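Desk-bound arm, mug pick-ups: how fussy are you about which recordings you keep?

Ciltley Forum > Learning Arms > Gathering and Sorting

pipkin_w
Posts: 30
Hello all, long-time reader, hardly ever post. I've been teaching my arm to pick up a mug by its handle and put it down again somewhere else on the desk, and I've got myself in a muddle over which recordings to keep.

How I do it: I drive the arm by hand with a little leader arm, everything gets saved (joint positions plus the camera), then I put the mug somewhere new and go again. I do 30 in a sitting and then my wrist has had enough. Training happens overnight on the machine in the other room (it's loud and I like to sleep).

The muddle is that lots of my recordings are a bit rubbish. I overshoot the handle, back off, have another go. Or I rush the first bit because I'm bored, the arm comes swinging in from the left and half the pictures in that stretch are a smear.

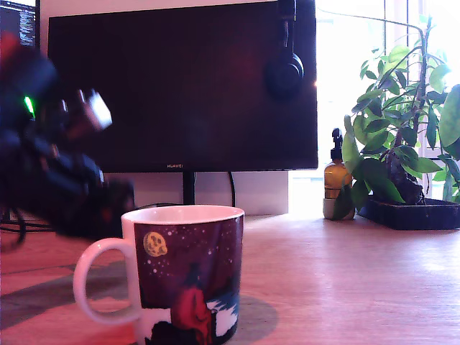
So last night I went through the lot and threw out anything with a wobble or a fast swing in it, and that left me with 21 good ones. I trained on those and the arm is now worse! It goes beautifully for the handle, and if it misses by a finger's width it just sits there squeezing air. The older version, trained on everything, at least had another try.

Have I thrown out the wrong things? And do people bother about sunlight? My desk gets it full on from the window in the morning and by teatime it looks like a different desk.

grommet_and_son
Posts: 412
Yes, you've thrown out the wrong things. The recoveries are the best bit. If every recording you show it is a perfect reach, it has never been anywhere near a miss, so when it does miss it hasn't a clue what comes next. Put the wobbles back in.

The fast swings I'd leave out, though. Different problem altogether. If the picture's mush then the arm is learning from mush.

Deisy Muñoz
Posts: 96
Agree on the recoveries, don't agree on the swings. If the arm is going to move at that speed when it runs by itself, the camera is going to see the same smear then too, and I'd want it to have met it before. I kept all mine in on the Lodau arm and it copes fine.

What I would say is slow down while you're driving, full stop. Then you haven't got the question to begin with. I count to six in my head on every reach. It's dull, but it works.

grommet_and_son
Posts: 412
"Copes fine" with what shutter setting though? On mine the default was far too slow and I was blaming the training for weeks. Shorten the exposure, then add a lamp if it goes gloomy. With the sun you've got in the mornings there should be light to spare.

Deisy Muñoz
Posts: 96
Default, never touched it. I'm not saying blur is good for it! I'm saying binning a whole recording over half a second of blur is a waste of a recording, especially when the grab at the end is clean. The grab is the hard part. The swing in is just getting there.

tansy_b
Posts: 9
Can I jump in with a daft one. Do you all clear the desk first? I've got a monitor and headphones and a plant and all sorts behind mine and I've been wondering whether it learns the plant by accident.

pipkin_w
Posts: 30
Not daft, I was going to ask the same! I've got all that too, monitor straight behind the mug, plant by the window. I've left everything where it is because it's my actual desk and I'm not moving a bonsai-ish thing every time I want to play robots.

grommet_and_son
Posts: 412
It will learn the plant by accident if the plant never moves and the mug never moves. Move the mug properly, all over the place, not just a thumb's width each time. And turn the handle round. I'd bet good money most of yours have the handle on the same side.

pipkin_w
Posts: 30
Ahem. Yes. Handle's on the left in nearly all of them, that's the side the arm comes in from so it was the easy one to grab. Righto.

bramblewick
Posts: 1,207
Going against the grain a bit, but I'd clear the desk for the first round. Get one thing working on a plain background, then bring the clutter back. With this few recordings you're asking it to sort out mug, light, handle, clutter and misses all in one go, and when it fails you won't know which of them did it. I did it the messy way with my Bíró gripper and spent most of March guessing.

Deisy Muñoz
Posts: 96
See, I did the clear desk first and then had to start nearly from scratch once I put things back. It'd got used to a mug being the only thing in the world. Each to their own I suppose.

On the sunlight, do one batch in the morning and one at teatime and train on both. Don't draw the blind unless you plan on living with it drawn.

bramblewick
Posts: 1,207
Fair enough on the starting again, I did lose some time there as well. I'd still rather lose it knowing what broke.

tansy_b
Posts: 9
Is anyone labelling theirs as they go? I've got a folder called "new" and a folder called "new new" and I'm starting to regret it.

grommet_and_son
Posts: 412
One text file next to each batch. Date, time of day, where the light was coming from, what you were picking up, and one word per recording: clean, retry or fail. I keep the fails in a separate folder and don't train on them, but I don't delete them either. The Zolus viewer lets you tag them if you can put up with how slow it is to open.

pipkin_w
Posts: 30
Update, as I hate threads that don't have one. I put all the retries back in, kept the blurry swings where the grab itself was clean (sorry grommet) and did a fresh batch with the handle pointing every which way. Clutter stays for now, bramblewick, but if this doesn't work I'll eat my words and clear the desk.

Trained overnight. It missed the handle on its first go this morning, stopped, backed off and tried again! Dropped the mug from a small height on the second go, but I'd take that over squeezing air. Handle pointing towards the window is still hopeless, it goes for the wrong side of the mug every time. More of those tonight, slowly, counting to six.

grommet_and_son
Posts: 412
Good stuff. Change the shutter setting anyway.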